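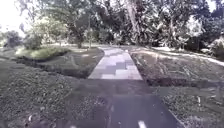
Home | About us | Paths and gardens | Visit | Contact

About Grurcombe Gardens

We are a small team which looks after the paths, lawns and planting beds of Grurcombe. Palesa Molefe started the work in January with two gardeners. Today we care for 920 metres of path, both asphalt and paved.

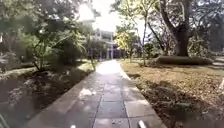 Every morning we sweep the slabs and clean along the kerbs. Fallen leaves we put on the beds, where they feed the soil. You are welcome to walk with us.

Contact: Grurcombe Gardens office | Back to top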